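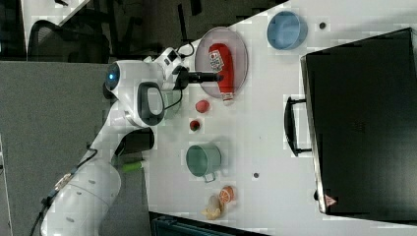 # Unit 4: What the quote leaves out

Notes for the equipment planning module. Read before the budgeting exercise; bring your own draft budget, however rough.

Most first budgets for an arm workcell have one big line and a few crumbs under it. The big line is the arm. Vendors like it that way, and so do managers, who can compare two big lines without reading anything else. I have yet to see one of these budgets hold up through its first year.

We use the Shehu kitchen-handling project as the running case. The task sounds cheap: pick up a squeeze bottle, a mug, a bowl, some toy food, put each where it belongs. Two suppliers quoted, Zalitz and Zumley. Both quotes were for an arm and a gripper. Neither mentioned a table.

## Lines that go missing

- **Table and mounting.** It has to stay put when the arm stops hard. A desk from the storeroom is a false saving.
- **Fingers.** The standard pair suits the demo parts. Budget for 3 sets, and expect to redesign at least one.
- **Objects.** Bottles, dishes and play food cost little each, but they get crushed, lost and swapped for ones that aren't quite the same size. Buy duplicates up front.
- **Appliances.** If a door is part of the task, the door will get pulled crooked sooner or later. Put in a spare.
- **Cables and routing.** Always in somebody else's budget, until it isn't.
- **Operator time.** Usually the largest number on the page once you write it down. Resetting the table between runs is paid work.

## On "payback in 25 weeks"

Zalitz put this on the front page of its offer. Ask what it assumes. In this case it assumed 113 picks an hour with no resets, no dropped items and an operator who was already on the payroll and so counted as free. Take out any one of those and the date slides into the following year. Zumley gave no payback figure at all, and I'd count that in its favor.

## Support contracts

Rustow, the reseller for both, offers 4 levels. Read the response time, then read what counts as a response. At the lowest level it is an email saying the request has been received.

Don't sign a multi-year plan before the cell has done real work. The discount is small and you don't yet know what breaks.

## Exercise (due in August)

Rewrite the Shehu budget from the task backward. Start with what has to be handled and how often, then the people, then the fixtures, and price the arm last. State a contingency and say where it came from. "Industry standard" will be marked down.

If your total comes out lower than either quote, check it again before you hand it in.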